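4장. 로바(Rova) 제습기 자리 잡고 처음 돌리기

3장까지 따라오셨으면 상자도 치웠고 필터 비닐도 벗기셨을 거예요. 비닐을 아직 안 벗기셨다면 꼭 3장으로 돌아가 주세요. 저는 첫 대를 설치할 때 그걸 깜빡하고 이틀을 돌렸거든요. 바람이 왜 이리 약하냐고 혼자 투덜거리면서요!

이번 장은 본체를 방에 놓고, 물통을 끼우고, 첫 운전을 마치는 데까지입니다. 연속 배수 호스를 쓰실 분도 처음에는 물통으로 한번 돌려 보시길 권해요. 호스 연결은 5장에 따로 적었습니다.

4.1 자리 고르기

1. 본체 뒷면과 벽 사이를 17cm 이상 띄웁니다. 뒷면이 공기를 빨아들이는 쪽이라 여기가 막히면 소리만 커지고 물은 안 모여요.
2. 토출구(윗면의 날개)가 커튼이나 옷걸이 쪽을 향하지 않게 돌려놓습니다.
3. 바닥이 평평한지 봅니다. 카펫 타일처럼 짧고 단단한 바닥재는 그대로 두셔도 되고, 털이 긴 러그라면 걷어내거나 받침판을 깔아 주세요.
4. 바퀴 네 개 중 앞쪽 두 개의 잠금쇠를 발끝으로 눌러 잠급니다. 딸깍 소리가 나야 잠긴 거예요.

신발장이나 낮은 선반 옆은 의외로 괜찮은 자리입니다. 습기가 잘 고이는 곳이기도 하고, 사람이 오래 앉아 있지 않으니 소리도 덜 거슬리고요. 다만 선반 밑으로 본체를 밀어 넣지는 마세요. 윗면이 뚫려 있어야 바람이 나갑니다.

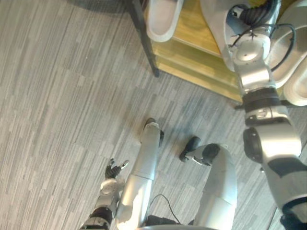

옮긴 다음에 바로 전원을 켜도 되나요?

본체를 눕혀서 옮겼다면 세워 둔 채로 하룻밤 기다렸다가 켜세요. 안에 있는 압축기 오일이 제자리로 내려올 시간이 필요합니다. 세운 상태로 바퀴만 굴려 옮겼다면 바로 켜셔도 됩니다.

주의: 욕실 안, 싱크대 바로 옆처럼 물이 튀는 곳에는 두지 마세요. 빨래를 말릴 때도 젖은 옷에서 물이 떨어지지 않을 만큼 거리를 두셔야 합니다.

4.2 전원 연결

1. 플러그는 벽 콘센트에 직접 꽂습니다. 표준 모드 소비 전력은 252W라 아주 큰 편은 아니지만, 저는 멀티탭에 난방기와 같이 물려 놓은 집을 보면 심장이 철렁해요.
2. 전원선이 문틈이나 의자 다리에 눌리지 않는지 확인합니다.
3. 남는 선은 느슨하게 두세요. 뒷면 고리에 꽁꽁 감아 둔 채로 운전하면 안 됩니다. 고리는 보관용입니다.
4. 플러그를 꽂으면 '삑' 소리와 함께 전원 표시등이 주황색으로 들어옵니다.

참고: 불이 안 들어오면 플러그에 달린 누전 차단 버튼부터 눌러 보세요. 문의 메일의 절반은 이걸로 끝나더라고요.

4.3 물통 끼우기

1. 물통을 앞으로 당겨 빼고, 안에 들어 있는 스티로폼 조각을 꺼냅니다. 흰색이라 잘 안 보여요.
2. 부표(물통 안쪽의 납작한 플라스틱)가 위아래로 가볍게 움직이는지 손가락으로 살짝 밀어 봅니다.
3. 손잡이를 뒤로 젖힌 다음 끝까지 밀어 넣습니다. 손잡이가 세워져 있으면 마지막 1cm가 안 들어가는데, 힘으로 밀면 걸쇠가 부러집니다. 경험담입니다…
4. 만수 표시등이 꺼지면 제대로 끼워진 거예요. 켜져 있으면 뺐다가 다시 넣어 주세요.

바닥에 잡동사니가 있으면 물통을 뺄 때마다 성가시니까 본체 앞쪽은 물통 길이만큼 비워 두는 게 좋습니다. 가득 찬 물통을 들고 허리를 비트는 자세가 제일 위험해요. 저는 앞쪽에 아무것도 안 놓는 걸 규칙으로 정했고, 그 뒤로는 물을 쏟은 적이 없습니다.
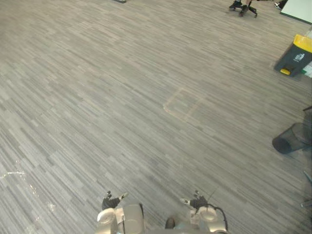 그래도 쏟았다면 먼저 플러그를 뽑고, 마른 수건을 위에서 꾹꾹 눌러 물기를 빨아들이세요. 문지르면 물이 더 넓게 번집니다. 본체 밑으로 물이 들어갔다 싶으면 본체를 옆으로 밀어 놓고 바닥부터 말린 뒤에 다시 꽂아 주세요.

4.4 첫 운전

1. 창문과 방문을 닫습니다. 열어 놓고 돌리면 동네 전체를 말리는 셈이라 끝이 없어요.
2. 전원 버튼을 짧게 누릅니다. 표시등이 초록색으로 바뀌고 현재 습도가 숫자로 나옵니다.
3. '모드' 버튼으로 '표준'을 고릅니다. 습도가 70%를 넘는 날이라면 처음 몇 시간은 '강력'으로 두셔도 좋아요.
4. 목표 습도를 50%로 맞춥니다. 더 낮추고 싶은 마음은 이해하는데, 너무 건조하면 목도 아프고 원목 가구도 갈라질 수 있습니다.
5. 한 시간쯤 뒤에 물통을 봅니다. 바닥에 물이 깔려 있으면 정상이에요.

참고: 처음 켤 때 플라스틱 냄새가 살짝 날 수 있습니다. 하루 이틀 지나면 빠져요. 타는 냄새라면 얘기가 다르니 바로 끄고 플러그를 뽑은 다음 구입처로 연락하세요.

참고: 방 온도가 많이 낮으면 본체가 가끔 멈추고 바람만 내보냅니다. 화면에 눈송이 그림이 뜨면 성에를 녹이는 중이니 끄지 말고 기다리시면 됩니다. 10월 넘어가면 이 그림을 꽤 자주 보게 되실 거예요.

4.5 화면에 이런 글자가 뜨면

E1: 습도 센서 이상. 껐다가 5분 뒤에 다시 켜 보세요.
E3: 물통이 빠졌거나 비뚤게 들어감. 4.3의 3번으로 돌아가세요.
FL: 물통이 가득 참. 물을 비우고 다시 끼우면 저절로 운전을 이어 갑니다.
CH: 필터 청소 알림. 청소 후 '모드' 버튼을 3초 누르면 사라집니다. 필터 청소 방법은 154쪽 부록에 있습니다.

주의: 운전 직후에는 기울이거나 눕히지 마세요. 자리를 옮기실 때는 전원을 끄고, 물통을 비우고, 앞바퀴 잠금을 푼 다음 천천히 밀어 주세요. 문턱은 두 손으로 옆면 손잡이를 잡고 넘깁니다.

연속 배수를 쓰실 분은 5장으로, 물통만 쓰실 분은 6장 '매주 하는 관리'로 넘어가시면 됩니다.

최종 수정 2024. 02. 25.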